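Ticket 100-7: Striped tank top folds crooked
Status: Open
Opened: 13th April
Reported by: Jeanie Hepburn
Product: Holto folding guide, tops and tees

Laid the tank out flat, straps toward the back wall, hem toward me. Followed steps 1 to 3. The sides don't meet and the stripes don't line up. Tried 6 times.
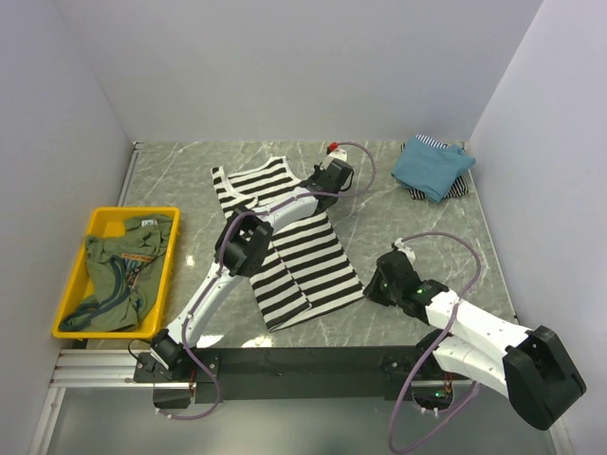 Olive t-shirt is still in the yellow tray. I want the tank sorted first.

Reply from Huko support: Check the hem before step 1. If the lower part angles to one side, pull it straight, then smooth up toward the straps. Please retry and update this ticket.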